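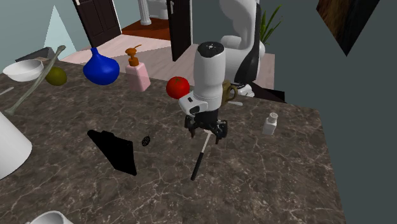 **Prullwood shared workshop, arm group**
**Minutes of the June meeting**

Start: 6:40 pm, upstairs table
Present: Marina Petridis (chair), Sofia Kokkinos (minutes), four other members of the group
Absent with notice: two members

**1. Minutes of the last meeting**

Accepted with one correction. In item 3 it was written that the wrist cable is 293 mm long. The correct length is 277 mm. I apologize for the mistake, I copied it from the old drawing.

**2. State of the simulation**

Marina showed the kitchen counter world on the big screen. The arm holds the long tool in the two-finger gripper with the tip just over the marble. The mug, the tomato and the salt shaker are now all on the counter, and also the blue vase and the soap dispenser at the back.

The counter was made longer after the last meeting, as was asked. There was a discussion if it is now too full. One member finds that for the first tests of the real arm we need only the tool and the mug, and the rest makes the calculation slow on the workshop computer. Marina answered that the objects at the back can stay fixed and then they cost very little. We agreed to keep them and to measure the time again.

The mug is close behind the wrist housing. The question was asked if the arm can turn there without touching it. In the present file the collision shape of the mug does not include the handle, so the program would not notice. Sofia will make a new shape with the handle.

It was also noted that the marble surface has at this moment the same friction as the wall. This is a left-over from the first file and must be changed.

**3. Holding the tool**

Long discussion. The tool is held by the upper shaft and goes down at an angle. When we command the tip to move sideways in the simulation, the tool turns a little between the fingers. On a run of 678 steps the tip was off the line at step 176 and did not come back.

Proposals:

- Softer pads on the fingers. Marina has a sheet of rubber from Kontogiannis which can be cut.
- A flat place on the shaft of our real tool, so that the fingers have something to press on.
- Slower sideways movement. Everybody was in favor, but it does not solve the problem alone.

Decision: we try the pads first, and we lower the speed by half for all the tests until the next meeting. The flat place stays as a second possibility. One member asked to write down that he prefers the flat place first.

**4. The real arm**

The Mureseck controller board is mounted in the box under the bench. The base is screwed to the bench with four bolts, but the bench itself moves when the arm stops quickly. We need a cross piece between the back legs. There is wood for this in the rack near the saw, please ask before you take the long piece because it belongs to the chair project.

Joint 2 makes a clicking noise when it goes down. It was greased and the noise is the same. Sofia will open the cover together with whoever is free in the evening. Until then please do not run joint 2 under load.

The emergency stop was moved to the front edge of the bench. Marina reminds that the person who runs the program stands next to it, also for a short test.

**5. Name of the software**

The folder is still called "arm_new_new". It was voted to call the project Prultirari, five in favor and one against. Folder names will be changed by Marina, after she has made a copy of everything. Please save your own work before.

**6. Money**

We have 293 euros left for this project. The new motor driver costs 176 euros with shipping. It was decided to wait with it until we know what is wrong with joint 2.

**7. Other points**

The small screwdrivers are again not in the drawer. Who has them at home, please bring them back.

The window fan may stay on overnight when there is printing, but not the big light.

A visitor asked by mail if she can come to see the arm working. Marina will answer that she is welcome after the bench is fixed.

**Tasks**

| What | Who |
|---|---|
| Collision shape of mug with handle | Sofia |
| Friction of the marble, time measurement | Marina |
| Cut and glue finger pads | Marina |
| Cross piece for the bench | open |
| Open cover of joint 2 | Sofia and one more |
| Rename folders | Marina |

End: 8:15 pm

Minutes written by Sofia Kokkinos. Corrections please to me before the next meeting.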